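"A shirt has to be flat before it can be folded"
Interview with the woman behind the Petchrat folding evenings

July 3, 2020

She meets me at the door of the old ticket office in Sterkow with a pile of T-shirts under one arm. They are not hers. People in the town leave them in a box at the entrance, and after washing and folding they go to the shop next door, where everything costs the same. The shop is called Petchrat, and she has been doing the folding for it for six years.

I ask her how many shirts pass through her hands. She opens a school notebook and shows me the last page with writing. "In January we had 1,078. It was the biggest month, people clean their closets after the holidays. A usual month is between 600 and 700." She writes the number every evening before she goes home. The other columns in the notebook are for trousers and for children's clothes, but she says that these interest her less.

Before this she worked in the laundry of a hotel in Vorarthorpe. There she learned to fold sheets, towels and tablecloths, all of them rectangles. "A sheet is easy, it has four corners and it tells you what to do. A T-shirt has two sleeves and a neck, and the cotton pulls to one side if it was washed too many times. The first weeks I was very slow with them."

I wanted to know where most people make the mistake. She answered before I finished the question.

"They hurry with the first part. They throw the shirt on the table, they see that it is more or less flat, and they start to fold. Then the wrinkle stays inside and you find it again when you open the shirt. I tell everybody, first the body, then the sleeves. You put the hem straight along the edge of the table. After that you look at the shoulder, because the shoulder is always the part that goes up."

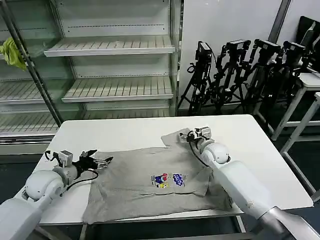
"And you don't pull hard," she continued. "If you pull the sleeve, the whole shirt comes with it and you must begin again. You lift the shoulder a little, you let it go down, and you pass your hand from the middle to the outside. With gray cotton you see every line, so it is good for learning. On black you see nothing and you think you are already very good."

She has also an opinion about prints. Shirts with a cartoon or a logo on the chest should be folded so that the print stays on top, and in one piece. "In the shop people look through a pile very quickly. If they see half of a face, they go on. If they see the full picture, they take the shirt out. I noticed this with the children first, but the adults do the same." For a print in the center she folds both sides to the back and brings the hem up behind, in thirds. An old print, she adds, can be stiff and may crack if the fold goes over it, so she keeps the fold well below.

What about the folding boards that are sold for this work? She has one, a plastic thing from a firm named Hillumico, and it stands behind the radiator. "It is not bad. For ten shirts of the same size it is even nice. But here I have a size for a child of four years and after it a size for a very big man, and the board has only one opinion." She prefers a plain table with nothing on it, high enough that she doesn't bend her back. The height was the first thing she changed when she came — she put blocks of wood under the legs.

The evenings are open to everybody and they cost nothing. Around 10 people come, mostly the same ones. Some bring their own laundry, and she doesn't mind it, as long as they do a few shirts from the box first.

At the end I ask if she folds also at home. She laughs and closes the notebook. "My T-shirts I put on hangers. My sweaters I fold, but only when the season changes."

The next folding evening begins at six, at the side entrance. The box for clothes is outside until the shop closes.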